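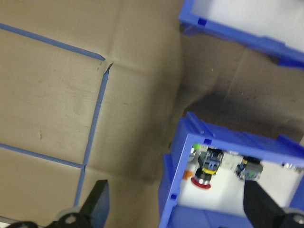
Chapter 4
Evaluating a Packaged Picking Kit
Graziella Sorrentino, February

A packaged picking kit is sold as a complete answer to a narrow task: moving small parts from one bin to another. The buyer's first duty is to define that task in writing before any vendor is called. This chapter follows one such product, the Pritix kit from Skurkora, through a trial at the Mendell plant.

The kit includes two fingers, a wrist camera, and a license for 17 part types. Mixed electrical components are a demanding test — a push button and a small metallic item do not offer the same grip. Students should note how the work surface is marked out, and whether bin walls limit the approach of the fingers. The Mendell trial ran to 1359 picks. Section 4.1 begins with the service contract.

Last updated: February

Comments

D. Pfister: Does 4.1 cover the renewed license terms?

Mazza reader: The pick log would be useful as an appendix.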